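Trurnoldale Manipulation Forum
Section: Methods and Results
Topic: Approach height and grasp success on open-framed hand tools

Posted by: iso_trurnoldale
2026-02-24

Members are invited to comment on the result below before the written report goes to the Edard group for internal review.

The study asked whether a learned grasping policy does better when training demonstrations include a short pause above the object before the fingers descend. Two policies were trained on the same tools, with 200 demonstrations each. In the first set the operator moved straight to the grasp. In the second the operator stopped above the chosen grasp point, corrected the angle of the wrist if needed, and then went down. Each policy was given 80 test trials.

The direct policy completed 40 of its trials. The paused policy completed more, and the gain was almost entirely on tools with an open frame, such as clamps and callipers. On solid tools there was no difference that we would be willing to defend.

In-ho So
Trurnoldale

Reply by: olatunji_lab

Thank you for sharing this. Our concern is the length of the demonstrations. A paused demonstration contains more time steps than a direct one, so the second policy saw more data although the number of demonstrations was the same. Was this controlled for?

Reply by: iso_trurnoldale

It was controlled in part. The paused recordings were thinned so that the two sets had the same total number of steps. The thinning was even across each recording, which means the pause still takes a larger share of the second set than any single moment takes of the first.

Reply by: olatunji_lab

In that case the claim should be narrowed. The result supports the statement that more training steps close to the object are helpful. It does not yet support the statement that the pause itself is helpful. A third set, with slow direct descents and no stop, would separate the two.

Reply by: baretti_methods

I do not agree that the third set is required before circulation. The Baretti protocol has treated the pause as part of the demonstration for some time, and the question most laboratories will ask is whether to instruct their operators to stop. The report answers that question. The cause may be studied later.

I would, however, ask for a clearer account of what counts as a completed trial. Lifting a clamp by its frame and lifting it by its handle are different outcomes if the tool is to be used afterwards.

Reply by: iso_trurnoldale

A trial was counted as completed if the tool was lifted clear of the table and held until the operator ended the run. The place of contact was recorded but not scored. I accept that this is a weakness for tools with a screw, and the scoring section will be revised to report frame grasps and handle grasps separately.

The section on the test layout, as it stands in the draft, is copied here for comment.

4.1 Hover position

The hover position is the last point at which the wrist may be turned freely. For a C-clamp laid flat, the fingers point straight down and are held just above the frame, near the swivel pad end of the screw. The T-handle is left well to the side of the gripper. 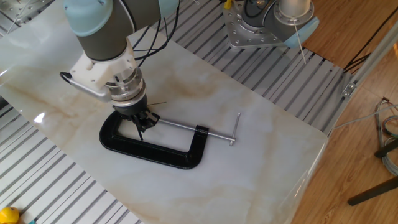
4.2 Table surface

The glossy tabletop was kept for all trials. Reflections from it are a known source of error in camera-based policies, and both policies were trained and tested under the same lighting.

Reply by: edard_reviewer

Two remarks on 4.1. The text should state how the hover height was chosen and whether it was the same for every tool. It should also say whether the clamp was returned to one fixed direction between trials or turned. A policy that has only met one direction may appear better than it is.

Reply by: iso_trurnoldale

The height was left to the operator, within limits given in the instructions. The direction was changed after each trial according to a printed list. Both points will be added.

Reply by: olatunji_lab

If the height was left to the operator, then it is a second variable, and I would repeat my request for a further set. We can offer operator hours for this in December, but not sooner.

Reply by: baretti_methods

December is too late for this report. I suggest that the narrower wording proposed by Olatunji be adopted now, and that the additional set be handled as separate work.

Reply by: iso_trurnoldale

The narrower wording will be used in the abstract. The title is still open, and suggestions may be posted in this topic.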